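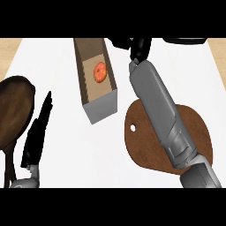 What is a cloud shop, and who fills its shelves?

Have you ever heard a grown-up say that something is "in the cloud"? It might have been the family photos, or the music in the car, or a spelling game you play at school on Saturday mornings when you'd much sooner be in bed. It is a funny sort of name, because there's nothing fluffy about it and it doesn't rain. The cloud is really just a lot of computers in big buildings, often a very long way from you, which keep things safe and do jobs for people over the internet.

Now, somebody has to make the programs that run on those computers, and somebody has to sell them, and that is the part we are going to look at today.

Makers, middle people and local shops

Let's think about apples first (we'll get back to computers, I promise). A farmer grows apples, but she hasn't got time to drive to every corner shop in the country with a bag of them. So she sells her apples to a big market, and the shopkeepers go to the market and choose what they want. Then you go to the shopkeeper and buy one for your lunch.

Cloud programs are often sold in very much the same way. Imagine a company called Nidden that makes a program for keeping copies of your work, so that if your computer breaks your story about the dragon isn't lost for ever. Nidden is the farmer. A second company, Grorimer, runs the market, and the proper word for it is a distributor. Grorimer has 337 programs on its list, from all sorts of makers. The shopkeeper is called a reseller, which simply means someone who sells a thing that another person made. Our reseller is Arboleda, a small firm on the high street that looks after the computers at the dentist, the library and the school.

So when the school needs a safe place to keep its work, it asks Arboleda. Arboleda looks through Grorimer's list and finds Nidden. That makes 3 companies helping one school!

Why not go straight to the maker?

You can, sometimes. Plenty of people do. But suppose your school used 4 different programs from 4 different makers. That would mean 4 bills to pay and 4 telephone numbers to ring when something went wrong, and the lady in the school office is quite busy enough already, what with all the lost jumpers. If Arboleda looks after everything, there is one bill and one number.

How do you pay for a cloud program?

Long ago, or at least when your parents were small, you bought a program on a disc and took it home, and it was yours to keep. Cloud programs are more like borrowing. You pay a little each month for as long as you want to use them, and when you stop paying, you stop using them. This is called a subscription. Your comic might come the same way, or the films you watch at home.

Some words to remember

Distributor: a company that gathers up programs from lots of makers and offers them to resellers.

Reseller: a company that sells those programs to schools, shops and offices, and helps when they get in a muddle.

Subscription: paying a bit at a time to go on using something.

Something to try

Ask a grown-up at home which programs they pay for every month. See if you can find 3, and ask who they bought each one from. Was it the maker, or was it somebody in the middle?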